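Notebook, shell and bin task, 20th June

Present: me, Jouko Aaltonen for the morning, Murali Achari at the operator station throughout.

Carried on from the April notes. The aim is still the same: get a clean set of demonstrations of the shell handling, by remote control, good enough that Tirko can be trained on them without someone editing half of them out by hand. The wrist view is the one that matters for the close work and the head view for everything to do with the bin.

Before starting, Murali re-zeroed both hand controllers and we checked the delay between his hand and the robot's. Steady, no jumps. The Kettunen gloves still drift on the left thumb if they are left on the bench with the power on. Switch them off at breaks. This is the second time I have written that down.

Wrist view first. Murali wanted to know how much of the picture is lost to the hardware itself when working low over the yellow table. The answer is a good deal. With the fingers slightly apart and just over the surface, the housing takes the whole top of the picture, and what is left for the task is a strip in the middle and the table below it.

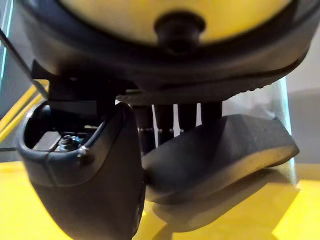 Nerovwood Handling Group – Teleoperation Bench
Shared notebook, please initial any changes

Points from the low approach:

The table is glossy and throws a reflection of the finger back up. Murali says he was using the reflection to judge height, closing the gap between the finger and its own shadow. That works for him. I am less sure it is a good thing to have in the data, as the policy may learn the same trick and then fail on a matt surface. Jouko thinks it will be fine provided the head view is always fed in as well. Left open. To be tested by laying grey card over the table and repeating the same approach.

Exposure: the bright area in the background pulls the automatic setting down and the dark parts go flat. Locked it by hand after the first few tries. Better. Anyone who restarts the camera driver must lock it again, because the setting is not kept.

Speed: asked Murali to slow the last part of every descent. He was coming in at a pace that suited him and left very few samples near contact. With the scale on the controllers turned down he has to make a bigger movement for the same travel, which slows him without his having to think about it. Keep the scale there for all operators.

Then the dark parts against dark hardware. I had expected the yellow to be the trouble, but grey on grey is worse. When a part comes up close to the housing, the edges run together and it is hard to tell from a still what is touching and what is only in front. Murali can tell while he is moving, from the way things shift against each other. A single picture has none of that.
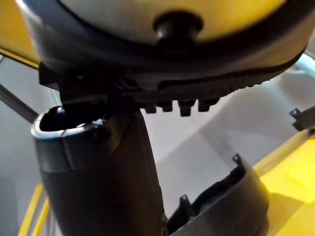

So the training input needs more than one instant. Tundon currently passes single pictures to the model. Jouko will look at passing a short run of them, 4 to begin with, spaced far enough apart for the movement to show. He expects the memory on the training machine to be the limit. If so we drop the picture size before we drop the count.

Also changed the labels. Until now an attempt was marked good or bad as a whole. Murali's grasps are mostly sound and the faults come later, at the release, so marking the whole attempt bad throws away useful material. From now on there are separate marks for approach, grasp, carry and release. Old attempts stay as they are unless someone has time to go back. File numbering carries on from 968.

Afternoon: the bin. Cartons packed in the bottom, black shells on top, narrow ends pointing away from the robot. The rule for operators is one hand at the rim and the other kept clear over open floor until it is needed. Without the rule the two hands drift towards each other and the head view loses the shells behind them. 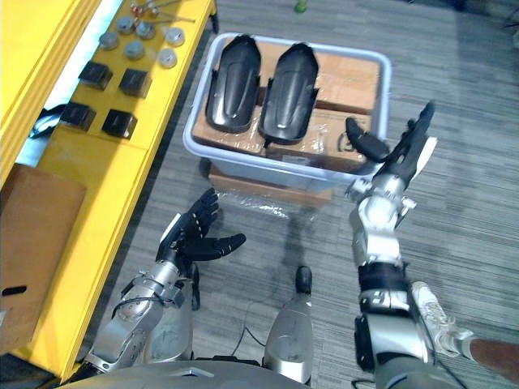
Nine attempts, of which six are worth keeping. Two of the others were stopped by Murali when the thumb caught on the rim. The last was my fault: I had left the joint limits at the old values and the right elbow stopped short. Limits file corrected and the old copy deleted.

The clear film on the cartons is a nuisance. The depth reading breaks up wherever there is a crease, and the holes move when the film does. Tried masking it out in software, which also removed part of a shell edge. For the time being we use the colour picture only inside the bin and depth everywhere else. Not pretty, but it holds.

Shell spacing wants a fixed rule too. Set side by side with a clear gap, they can be picked singly. Set closer, the side tabs foul each other and the second shell comes along with the first. I would like some of those cases in the set on purpose, once the plain ones are done, with the correction shown – put both down, separate, pick again. Murali agrees but wants a practice session that is not recorded.

To do:
Grey card test on the table (me)
Run of pictures into Tundon (Jouko)
Exposure lock written into the start-up script (Murali)
New left thumb sensor for the gloves, ask Kettunen for a price
Copy today's files off the bench machine before the disk fills, over half gone already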